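I have been putting the holiday dishes away since Friday, which tells you how many dishes there are and how fast I work. The good platter went back on its shelf. So did the gravy boat nobody used. What remains is the pepper question.

I own one pale, shallow tray that I like, and every year I tell myself it will be for something sensible, like mail. Every year it ends up holding produce. My neighbor Glenys Bright considers this a character flaw. She keeps her peppers in a drawer, in the dark, where she forgets them until March.

I like to see mine. A red thing on a dark table does more for a room in winter than the 30 dollars' worth of candles I bought in a weak moment and have lit twice.

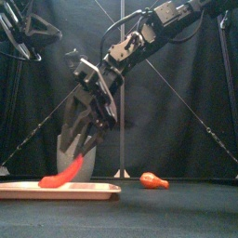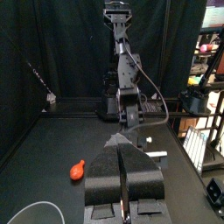
Something red for the tray, and something orange-red out on the table.

My method, if anyone wants it: long things go in at a slant, thick end down, and round things wait until I see what space is left. Usually there is less than I thought. Steinar Bach once fit six items on a tray this size and then couldn't carry it to the next room, so I stop at three.

The mail is still on the stairs. I'll get to it after the platter comes back out for New Year's, and the gravy boat can stay where it is.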